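Nelwood to Trundulton and back again, for the children's hearing unit

I have signed myself up for something daft again, and this time I'm dragging the rest of you along with me.

In March a gang of us from the Nelwood parents' group will be walking from the library steps to the bandstand at Trundulton and back, to raise money for the listening room at Lagman House. If you've ever sat in there with a small person who has just had hearing aids fitted, you'll know the room I mean. It's got the beanbags and the big drum, and a heater that makes a noise like a kettle (not ideal, in a room where children are meant to be listening for quiet sounds!).

My niece Soledad was in there every fortnight for most of last year. She's named after her great-gran, Soledad Haverford, who went deaf in one ear as a girl and never had so much as a leaflet about it. Great-gran is coming to wave us off and has already told me she thinks my boots are wrong.

So, the news. We did a first collection before Christmas, with the cake table and the raffle and Efren Ignacio's car washing, and I can now tell you that it came to £1,122. I had to count it twice at the kitchen table, partly because the dog got hold of a bag of coppers. That pays for the new heater and for someone to come and fit it properly. Climeo, who are doing the work, have said they'll come in during the evening so that none of the children miss a session, and I thought that was really decent of them.

What we're after now is the rest. The proper sound panels for the walls and ceiling come to £1,610, and they make such a difference. At the moment, if one child drops a brick, the whole room rings with it, and for a little one with new aids that can be really upsetting. Soledad used to put both hands over her ears and go under the table. Genalyn Tan, who runs the Tuesday-morning-type sessions (they move about so much these days that I can't keep up), took me into a room at another centre that already has the panels up, and I could hear the change as soon as the door shut. It was like putting a coat on.

Now for the walk itself. We set off at ten in the morning and we're not racing. There are two routes. The long one goes there and back on foot and will take most of the day if you stop for lunch, and you should definitely stop for lunch. The short one starts at the Trundulton end and just does the loop by the allotments, so it's fine for pushchairs with decent wheels and for anyone whose knees aren't what they were. Princess Magbanua is leading that one and she has promised songs. I've heard the songs. Bring a drum if you have one.

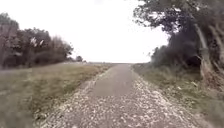
Gravel underfoot, so sturdy shoes, please!

Dogs are welcome on leads. Children need a grown-up with them the whole way, and if your child wears aids or an implant, do bring spare batteries and a hat that fits over everything, as it can get very blowy and the wind noise is horrid for them. Soledad wears a stretchy headband with foxes on it and swears by it. We'll also have a few people walking with us who sign, and they'll be in yellow scarves so you can find them. If you'd like to walk near one of them, tell me when you sign up and I'll sort it out.

You don't have to be sponsored to join in. Some people hate asking for money (me, for one -- I go bright red and start talking about the weather) and you're just as welcome to come along and put whatever you like in the bucket at the end. But if you do want a sponsor form, they're on the desk at the library and by the till in the bakery, and Rosalinda Sarmiento will drop one through your door if you're in Nelwood and can't get out. Please write clearly. Last time we had a sponsor called either Brian or Brain, and I never did find out which.

Food! There'll be soup and rolls in the church hall at Trundulton from midday, with a veggie one and a not-veggie one. Efren is making his rice cakes again after all the fuss when he didn't. If you can bake something for the tea table, bring it along to the library before we set off, and pop a note on it if there are nuts in it. We could also do with a couple of drivers for the afternoon, to bring back people who have run out of puff, so shout if you've got spare seats.

If it's pouring we still go. If it's really wild, with branches coming down, I'll put a notice on the library door by eight that morning and we'll have the soup anyway.

I'll be honest, I'm a bit nervous about the long route. I've been practising by walking to work and back, and my sister says that doesn't count when there's a coffee shop halfway. She's doing it too, with Soledad on the short loop for as long as her legs hold out and then on somebody's shoulders. Soledad has asked whether she can bang the big drum when the new panels go up, to see if it sounds different. Genalyn has said yes, she can have the first go.

Names to me or to the library desk, please, so we know how much soup to make.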